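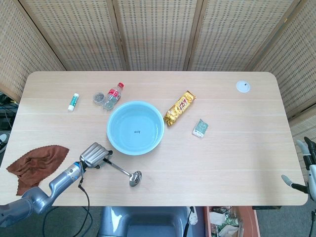 A blue basin of water on a light wooden table.

Jimov Enamelled Cast Iron Casserole, 5 Litre

Product code: 291
Supplied by: Taso Kitchen and Table
Price: $499, including tax
Availability: In stock. Page last revised Jun 20, 2018.

Overview

The Jimov casserole is a lidded cooking vessel intended for braising, stewing, slow roasting and the baking of bread. It is cast in one piece, ground by hand at the rim, and finished inside and out with two coats of vitreous enamel. The interior is a pale cream colour, which allows the cook to judge the browning of meat and onions without difficulty. The exterior is offered in three colours: slate, ochre and dark green.

Taso has carried the Jimov range for a number of years, in both the round and the oval form. The present model replaces the earlier round casserole, which had a narrower base and a lighter lid. Lids from the earlier model do not fit the current body, and customers who require a replacement lid are asked to check the mark on the underside before ordering.

Cooking with the casserole

Cast iron warms slowly and holds its heat for a long time. A low or medium setting is sufficient for nearly all stovetop work, including the searing of beef, lamb and firm vegetables. The vessel should be brought up to temperature over several minutes with a little oil or butter in the base. High heat applied to an empty casserole may damage the enamel, and damage of this type is excluded from the warranty.

The underside of the lid carries a pattern of raised points. Steam collects on these during cooking and falls back evenly over the food, so that a joint of meat may be left for several hours without basting. Where a thicker sauce is wanted, the lid may be set slightly ajar for the last part of the cooking time.

The casserole is also well suited to bread. A round loaf made with 499 grams of strong flour fits the base comfortably and leaves room for the dough to rise. The empty casserole and lid should be placed in a cold oven and heated together with it. The dough is then lowered in on a sheet of baking paper, covered, and baked for the greater part of the time before the lid is removed to colour the crust.

Many customers use the vessel for dried beans and chickpeas. Beans that have been soaked overnight will cook evenly at a bare simmer, either on the stove or in a low oven. Tomatoes, wine, vinegar and lemon juice may be used freely, as the enamel does not react with acidic ingredients. Leftovers should nevertheless be moved to another container for storage in the refrigerator.

Specifications

Capacity: 5 litres
Form: round, with two side handles
Inside diameter at rim: 26 centimetres
Material: cast iron with vitreous enamel
Lid knob: stainless steel, fixed with a single screw
Heat sources: gas, electric coil, ceramic, induction and oven
Not suitable for: microwave ovens or open campfires
Warranty: 20 years, household use only

Care and cleaning

The casserole should be allowed to cool before it is washed. Cold water poured into a hot vessel may cause the enamel to craze. Warm water, ordinary dish detergent and a soft brush are suitable for everyday cleaning. Where food has stuck to the base, the casserole may be filled with warm water and left to stand for an hour.

Stubborn marks on the interior can be treated with a paste of baking soda and water, left in place overnight and rinsed away in the morning. Metal scourers and abrasive powders must not be used. The casserole may be placed in a dishwasher, although repeated machine washing will dull the finish over time. A faint grey line on the interior is usually a trace of metal from a spoon or whisk, and will come away with the same paste.

The rim of the body and the rim of the lid are not fully enamelled. They should be dried with a cloth after washing and wiped now and then with a small amount of cooking oil. Two felt spacers are supplied with each casserole and should be kept between the body and lid in the cupboard.

Accessories

The Golob trivet is made of solid beech and has been sized to the base of the casserole. It may be left on the table during a meal without risk to the surface beneath. The trivet is not to be soaked.

The Grulby spoon set comprises a flat-edged stirring spoon and a deep ladle, both in olive wood. The flat edge is helpful in lifting browned residue from the base when stock or wine is added. Each spoon should be washed by hand and oiled when the grain begins to look dry.

Replacement knobs and felt spacers may be ordered separately. Please quote product code 291 and the colour of the casserole.

Delivery and returns

Orders are sent by tracked courier and require a signature. Owing to the weight of the item, delivery to a post office box is not available. Customers may also collect from the Taso showroom during opening hours, on presentation of the order number.

Unused casseroles may be returned in their original packaging within 20 days of delivery for a refund or exchange. The cost of return freight is borne by the customer, except where the item has arrived chipped or cracked. In that event, Taso asks that the packaging be kept and that the damage be reported within 2 business days.

Warranty claims

The warranty covers faults in the casting and in the enamel under normal household use. It does not extend to chips caused by dropping, marks left by metal utensils, or wear arising from use in a restaurant, café or other commercial kitchen. A claim should be made in writing, with proof of purchase and a clear photograph of the fault. Where a colour has been withdrawn, a replacement will be supplied in the nearest colour held in stock.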